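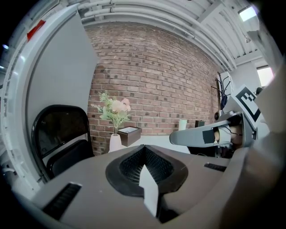

Sorting Letters at the Calloway Branch Library
Kendra Beaudoin
Local History Project, Final Report

The Calloway branch holds 622 letters from one family, the Halachs, who ran a feed store in town. Most were written in 1918 and the years just after. They came to the library in shoeboxes, and until this spring there was no list of what was in them. My project was to make one.

I started in April. Each letter got a line in a spreadsheet with the sender, the place it was mailed from, the date if there was one, and a short note on the subject. Letters with no date were the main problem. I could place many of them from feed prices, which the older brother mentioned almost every time he wrote. The rest are listed as undated.

The subjects were more ordinary than I expected. The flu comes up often, but usually in a line or two before the writer goes back to the price of oats or a cousin's wedding. One sister wrote long letters about her teaching job – these are the easiest to read and probably the most useful to other students.

My reading of the handwriting is the weak point. I checked a sample against an earlier typed copy made in 2000 and found that I had mixed up two of the brothers, who signed with the same initial. I went back and fixed those entries.

The list is now at the front desk. The envelopes still need to be matched to their letters, and the postcards have not been started.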